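Pornik (robot training method)

Pornik is a research method for teaching robot arms everyday chores from hand-held grippers.

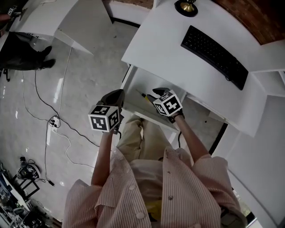 How it works

A person holds one gripper in each hand and does the job at an ordinary desk or table. Each gripper carries a white cube printed with black square markers, and software works out from these patterns where the gripper is and which way it is tilted. The result is a pair of smooth paths through space - one for each hand - that a two-armed robot can learn to follow. No robot has to be present while the examples are made, and that makes the whole thing wonderfully quick!

Origin

The method was developed at the Sadonine lab by Hanneke Boersma and Evelien Verbeke, and first described on August 1, 2019. Their early version used a single flat marker per gripper and lost track whenever the wrist turned. Moving to a cube fixed most of this, as a turned wrist usually brings another face into view.

Results

The first full collection held 2000 examples across 36 chores, made by eight people. Training on it took 30 hours. The best results came from two-handed jobs such as folding a cloth or opening a box, a lovely surprise for a team that had expected them to be the hardest. Pouring remained weak - the paths say nothing about how full a cup is.

See also

Mamero (marker tracking software)
Bosman gripper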